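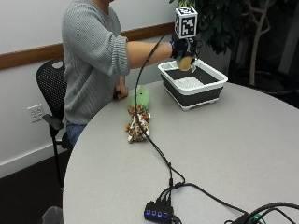

Pivia yard hands over second Silard 21 to its Spanish owner

The family-run Aguirre yard in Pivia is delighted to announce the handover of the second Silard 21, a 21 metre motor yacht built for a Spanish couple who plan to spend most of the coming season aboard with their grandchildren.

The contract was signed in August, when the hull was already well advanced, and the owners have been very welcome visitors to the shed ever since (they came so often that they ended up with their own coat hooks). Exterior lines are by Ainhoa Bermúdez, and the interior is the work of the Pristex studio, which has given the boat two guest cabins, a full-beam owner's cabin and a galley opening straight on to the main deck.

"We have loved building this boat," said Unai Montes, managing director of Aguirre. "The owners knew how they wanted to live on board, and they were patient with us while we moved the galley, and then moved it back again."
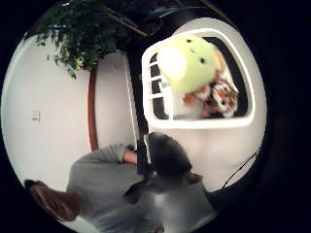
Plush toys in a white basket.

Naval architect Brijesh Jaiswal has carried over the hull form of the first Silard 21, with a slightly deeper keel for a softer ride at anchor. Fuel capacity is 2,000 litres, and the yard's engineers, led by Benito Urquijo, have rerouted the pipework so that every filter can be reached without lifting the saloon floor.

A third hull is in build and is available for sale, with plenty of time still for a new owner to choose the layout and finishes. Visits to the yard are warmly encouraged and can be arranged through Demetrio Iglesias in the sales office.

Aguirre, Pivia, February 2023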